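Teaching a robot arm by hand: bench tips from the Evthorpe workshop

Posted by Evangelia Economou, July 11, 2019

I've been showing our arm how to pick things out of boxes since May, and I love it. There's a real thrill when it copies a movement you've just led it through with your own hands! These are the habits that have stuck, with plenty of help from Iraklis Galanis, who has far more patience than I do.

Cover the bench

Lay a piece of fabric over the work surface before you start. Small parts don't skate about on it when the fingers nudge them, and it's kinder to the bench if you come down too hard. An old curtain or a duvet cover does very well. Smooth it flat each time, especially near the spot where you'll be working.

Practise on a scruffy carton

Save your delivery boxes. A crisp new one teaches the arm very little about real life, so I use creased ones with floppy flaps and change them often. Turn the box a bit between goes too. If you always set it square to the bench, you'll get an arm that only likes square boxes (ask me how I know).

Going into a deep box, guide the arm by hand until it's over the opening, then stop and switch to the remote for the last stretch down. Your wrist wobbles more than you think. Slow the speed right down, get your head to one side and look in past the finger, because the inside is always darker than you expect. A cheap clip-on lamp helps a lot.
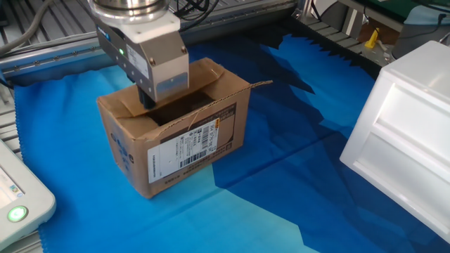
Keep the controller within reach

Put it on the same side every time, so your hand finds it without your eyes leaving the gripper. Mine lives on the left. Pouran Nazari is left-handed and stands the other way round, and she moves it before she does anything else.

Do a batch, then have a rest

I record 12 goes at one task, then put the kettle on. By 15 I'm getting sloppy, and the arm learns sloppy just as happily as it learns neat! If you bump a flap on the way in, bin that go and do it again.

Vary your path a little

Come in from the left once, then from the back, then a touch higher. Tiny differences are good. Big swoops just to be interesting are a nuisance to sort out later.

Write it down

A pencil and a school exercise book, one line per go: which box, which way it was turned, keep or bin. I'm on line 104 and still using the first book.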